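Picking cell gets new hose run and a steadier bin

3rd August

I finally got over to the Drimstead workshop to see what they've been doing to the bin-picking cell, and I stayed a lot longer than I meant to. If you've been following along since March you'll know the KUKA arm has been doing its thing most days with very little fuss. What it has also been doing, every time it twists the wrist to get into a corner, is tugging at its own cables. The counter had reached 1,638 picks when Ognjen Nedeljković decided he'd had enough of the gripper dropping off the network and called a stop.

Ognjen looks after the cell for us, and he'd already spent a morning blaming the software (so had I, for the record). Then he wiggled a connector down by the gripper and the fault light came on. Wiggled it again and it went off. So that was that!

The fix sounds dull and took him most of two days. The cable bundle and the hose used to be strapped tight along the forearm and the wrist, which looked very tidy and left hardly any give. He cut all the ties, replaced one cable from the Brelteck kit, and ran everything again with a proper bend in it, so there's slack to use up when the wrist goes around. He says 42 mm is the tightest bend he'll let the hose take. He has written that on a piece of tape and stuck it to the controller, where I expect it will stay forever.

After that came the bin. It had been creeping across the table a little at a time, which meant the arm's idea of where the corners were got worse as the week went on. It's clamped now, and he went through the bin calibration again from scratch — 9 points, touched off one by one with the long finger, with the speed turned right down. I watched the whole thing. It is very slow and weirdly absorbing.

When I left he had a few of the bright coloured pieces in there and was taking the gripper down near the floor of the bin, checking how the hose behaved in its U beside the wrist.
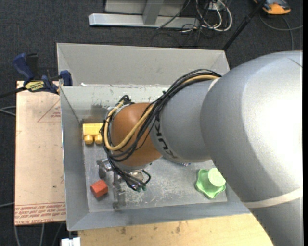
What happens next

The cell goes back on its normal schedule once it has done three full shifts without a dropped connection. Ognjen will be looking at the cable ties at the start of each one, and he'd like anybody using the cell to do the same. If a tie has slid or a cable is rubbing, stop the arm and tell him before you move anything. Please don't just add another tie. (You know who you are.)

He's also asked Plusico for a quote on a swiveling hose fitting, which ought to take some of the twist out of the end nearest the gripper. They're saying a couple of weeks for a reply. The old cable is in a bag on the shelf over the bench if you want to see the damage — it's right by the connector, and it's a smaller nick than you'd think for the amount of grief it gave us.

The Gebreyes visit is still on. Bookings for the cell open again as soon as the third shift is signed off, and I'll post a note here when that happens.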